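Last updated: December

I've been living with the Jodora play kitchen and the rulebook that comes in the box for long enough to have opinions, so here goes. We bought it as a test bench for our arm. The kitchen is nice. The rulebook is the reason I'd tell you to buy it.

It's called the Bench Practice Guide, it runs 26 pages, and it was put together by Karla Palacios, who clearly has spent time cleaning up after other people's demos. There's no theory in it at all. You get setup rules, run rules, and a logging sheet you can photocopy, and I've photocopied ours a lot!

My favorite rule is the reset rule. Before each run, every loose item goes back to a spot written on the sheet, and if you bump something while you're reaching in, you start over. I grumbled for two evenings (I'm a bumper, I have big sleeves) and then I looked at our old logs from before and wow, they were useless. Half the time we hadn't written down what was on the counter.

The speed rule is good too. New grasp, slow speed, one person with a hand on the stop button and doing nothing else. No phone, no notes, no coffee. Raed Geagea, who shares the bench with me, thought that was overkill for toy food, and we argued about it through most of a lunch. I'm with the guide on this one – a habit you only keep for the heavy stuff is a habit you'll forget.

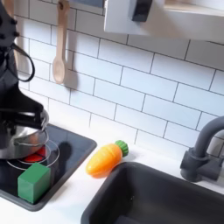
Then there's the rule about shiny things, which I'd never seen written down anywhere. If you're working with polished metal, you note the lighting on the sheet and you don't compare those runs with runs done under different lights. Same goes for glossy tile and black glass, and a play kitchen has plenty of all of it. I used to lump everything together and then wonder why my numbers wandered.

What I don't love: the cable section is half a page and mostly says to keep slack clear of the work area. Okay, but how much slack? At what reach? The older Wikosix guide had a drawing for this, and I still keep it taped up. The guide also wants you to retire any gripper pad after 207 runs, with no word on where that number comes from. I do it anyway.

And the binding is terrible. Mine's in a folder now.

Would I buy it again? Yep, and I'd get the spare pad of log sheets with it. If you already own a kitchen set, ask whether they'll sell you the guide by itself. They did for a friend of mine.

2 comments

Futard
We do the stop button rule with a timer, swap people every ten minutes. Otherwise they drift off.

Khalaf
Agree on the cable section. Does the guide say anything about two arms on one bench, or is it all single arm?

Shares: 26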